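The long way round to an apple

A shared workshop above a shop unit in Jerkstead has spent the better part of two winters teaching a humanoid to put the shopping away. Flora Urquhart went to see how they were getting on.

I had been told to ring the lower bell, and then to ring it again, and then to go round the back and shout, and it was only after the shouting that Dzifa Mensah put her head out of an upstairs window and told me the door had been open all along. She came down to fetch me anyway, which was kind, because the stairs at the Cirnimau workshop are shared with a great many bicycles and you need somebody to tell you which ones are leaning on which.

Upstairs it was warm and smelt of solder and toast. Cirnimau has 16 members at present, each with a key and a shelf, and on any evening you might find one person mending an accordion and another cutting gaskets. The big room at the end has been given over to the humanoid, which they call Prelum. (I asked why. Three people gave me three reasons and then began to argue, so I let it go and had some toast.)

Prelum came to them without its shells and without hands, bought by four of the members clubbing together for £3000 – "a silly amount of money and also hardly any," as Dzifa put it, depending on whether you are thinking of robots or of holidays. She works in a dental laboratory by day and is by a long way the neatest wirer in the building. Her aunt, Augustina Mensah, had put in a share on the understanding that the thing would one day be some use in a kitchen. She is seventy-nine, has a bad shoulder, and finds the top of the fridge a nuisance.

So they built for the fridge. Han-gyeol Cheon, who looks after the arms, had wanted to start with something more forgiving, stacking blocks perhaps, and he still brings this up. But there is a good deal to be said for practising on the furniture you mean to use. They laid out one end of the room with a full-height refrigerator and a long white desk for a worktop, put a yellow basket where the shopping would go, and began asking Prelum to move things between the two.
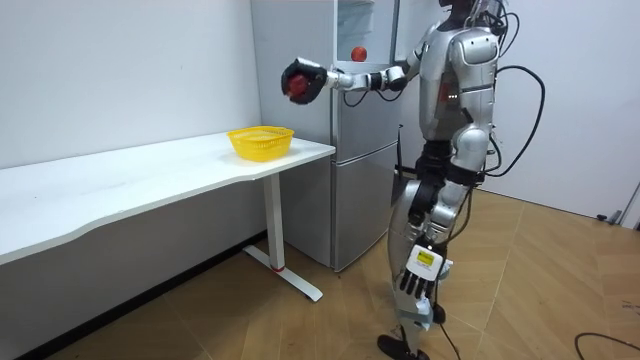 What the hands know

Fruit, I learned, is rather a good teacher. An apple is round and slightly slippery, no two are quite alike, and when you squeeze one too hard it keeps a record of the fact. Han-gyeol went through bags of them in January, and pressed each bruise with his thumb before writing it down in a blue exercise book, along with which finger had done it. The members ate crumble for weeks. "We could have used a ball," he said, "but you don't learn to be sorry about a ball."

The difficulty with a hand, as he explained it to me at some length and with the help of a teaspoon, is that it has to decide how hard to hold before it knows what it has got. You and I do this without thinking. We have been picking up cups since before we could say cup, and our fingers have made up their minds by the time they arrive. Prelum's fingers must be told, or must be allowed to feel their way, and the group has swung back and forth between these two schools more than once. At the moment they do a bit of each. The fingers close quickly to a shape that Han-gyeol has chosen, then slow right down, and the last little squeeze is left to the motors, which stop when they feel enough push coming back.

Round things suit this very well. Thin things do not, and that is where most of the summer went. A handle gives the fingers hardly anything to press against, and if it is gripped a shade off centre it will turn on you, slowly and rather insolently, until whatever was on top is underneath. Iddrisu Akpalu, a retired lift engineer who keeps the group's log, has entered 3297 separate attempts at one grip or another since the hands were fitted, and he told me with some feeling that a large share of the bad ones had a handle in them.

It was Iddrisu who suggested they stop trying to grip from the side and bring the fingers round as you would hold a candle, so that the light end stands up and the palm does the steadying. He had been holding a candle at the time, the lights having gone. Dzifa thought it looked old-fashioned. They tried it regardless and have kept it ever since.

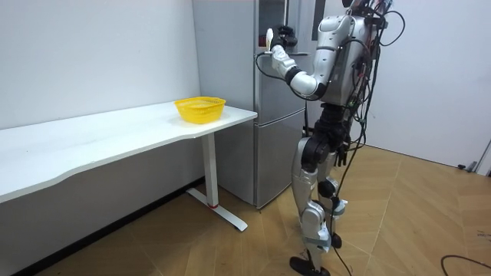 I would not want to give the impression that all this is quick. Between one try and the next there is a great deal of standing about, and of somebody saying "hang on" from behind a laptop, and a kettle goes on far more often than is good for anyone. Every change to the elbow has to be followed by a change to the shoulder, and then the hips want a word, for an arm held straight out in front shifts the weight of the whole body and the legs have to answer for it. Iddrisu compares it to a lift car with everyone crowded at the doors.

Then there is the wiring, which is Dzifa's department and her sorrow. She has drawn up a proper loom for the back three times now, and each time something has been added before she could lace it. Her present plan is to bring the runs down inside the torso and out at one hip. For this she wants a connector block from Frimpong, the little firm two streets away that makes up harnesses for milk floats and mobility scooters, and they have offered her one for £80 if she will take it in brown. She was still thinking about the brown when I left.

Augustina came by towards six, in her good coat, on her way to choir. She comes most Fridays and likes to be shown whatever is new. She watched the arm for some while with her handbag on her knee, and asked Han-gyeol whether it could reach any higher, and whether it could be taught to shut the door after itself, that being the thing her late husband never managed. He wrote both down in the blue book. The reaching he thinks they can do by spring. The door is harder, it seems: pulling and pushing are quite different matters when you are standing on two feet of your own, and there is a proper falling-over risk if the seal lets go suddenly.

She nodded at this as though it were perfectly reasonable, finished her tea, and told them about a drawer in her kitchen that sticks.

The Cirnimau workshop in Jerkstead holds its next open evening on Friday, September 18, 2026, from half past six. Ring the lower bell, or try the door first.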